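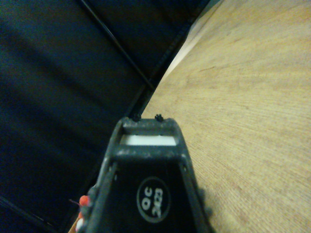
Home Contents Previous chapter Next chapter Glossary

Chapter 3
Settling a Commercial Dispute Before the Court

Category: Commercial Law / Contracts and Disputes

When two companies do not agree about a contract, many people think at once of a judge and a courtroom. In daily practice the larger part of such disputes never arrives there. The parties write letters, they meet, they ask a third person for help, and at some moment they sign a paper which closes the matter. This chapter is about that paper and the road which leads to it.

In the previous chapter we studied how a contract is formed and what happens when one side does not perform it. The student should already know the words breach, damages and notice. If these words are still not clear, it is better to return to them first, as we will use them on every page.

3.1 A dispute about late delivery

Let us begin with a case. Brirnix is a company which makes parts for packaging lines. It agreed to supply Bodstead, a food producer, with 50 sets of parts before the end of September. The price was fixed in the contract. The contract also said that for each day of delay the seller must pay a certain sum, and that the total of these sums cannot be more than a tenth of the price.

Brirnix delivered 40 sets in time. The other sets came later, in two shipments, and Bodstead refused to pay the last invoice, which was for 3,349 dollars. Bodstead said that the delay had stopped one of its lines and that it had lost an order from a customer. Brirnix answered that Bodstead had changed the drawings in the summer, and that the delay was the result of this change.

We can see already that there are several questions inside one dispute. Was there a delay in the legal sense, if the buyer changed the drawings? Does the daily sum cover all of the loss, or can the buyer ask also for the lost order? And may the buyer keep back the money of the last invoice while these questions are open? A lawyer who receives this file must separate the questions before giving any advice. The clients usually do not separate them. They speak about the whole quarrel as one thing, and often with some anger.

3.2 What the contract says about disputes

The first document to read is the contract itself, and in particular the clause on disputes, which is normally placed near the end. In our case the clause had two steps. The managers of both companies had to meet within a fixed period after a written notice. If the meeting gave no result, either party could go to mediation at the Marar Center, and only after this to the court.

A clause of this kind is called a tiered clause or a step clause. Its effect depends on the words used. Where the text says that the parties "shall" meet, a court may stop a claim which was brought too early. Where it says that they "may" meet, or will "try in good faith", the answer is less certain and different courts have given different answers. The student should be careful here and look always at the law which governs the contract.

Time limits need attention too. Talks between the parties do not by themselves stop the limitation period in many legal systems. A party can negotiate politely for a long time and then discover that its claim is too old. For this reason lawyers often sign a short agreement, called a standstill agreement, before the talks begin.

3.3 Letters and the protection of talks

During negotiation a party may say things which it would not say in court. Brirnix, for example, was ready to accept a lower sum for the last invoice. If this offer could be shown later to the judge, it would look like an admission. Most systems therefore protect such offers, and the letters carry words like "without prejudice" or "for settlement purposes only".

The words alone are not enough. A letter with this heading which contains no offer and no real discussion of settlement may still be read in court. The opposite is also possible - a letter without the heading can be protected if it was clearly part of the talks.

We will follow the file of Brirnix and Bodstead until the signed settlement in section 3.6. A second case, between Sternutard and its former distributor, is used in section 3.7 for the question of confidentiality.

Related sections
Chapter 2: Breach, Notice and Damages
3.4 Choosing a Mediator
3.5 Authority to Sign for a Company
3.6 Drafting the Settlement Agreement
3.7 Confidentiality After Settlement
Chapter 4: Starting a Claim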